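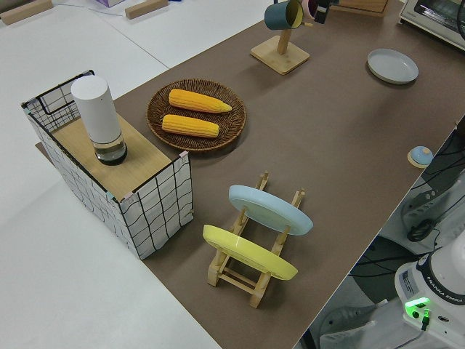 Corn on the wicker tray, fabric box at left.

Lirkstead Allotment Society
Minutes of the June meeting, Wednesday, 7 p.m.

Present: 9 members. Apologies: 2.

1. Last minutes
Approved, after the word "agreed" was changed to "discussed" under the water item.

2. Water bill
The bill came to $181. The supplier blames a dry spring. Several members doubted this and asked for the meter to be read again before anything is paid. Carried, 6 to 2, one abstaining.

3. Vostivbridge seed offer
Vostivbridge says its new sweet corn will ripen early in our soil. It was asked how they would know, as they have never tested our soil. No order until they send trial results from a site with clay.

4. Risberg compost
Risberg again promises "weed-free" compost. Members who bought the last load reported bindweed. The secretary will ask for a refund, without much hope.

5. Plot fence
The Vigfúsdóttir quote leaves out the gate. Sent back.

6. Summer show
The proposal to add a prize for "best effort" was met with silence, then voted down. Corn will be judged in pairs, husks off.

7. Any other business
The shed key is still missing. Same list of suspects as in April.

Meeting closed 8:40 p.m.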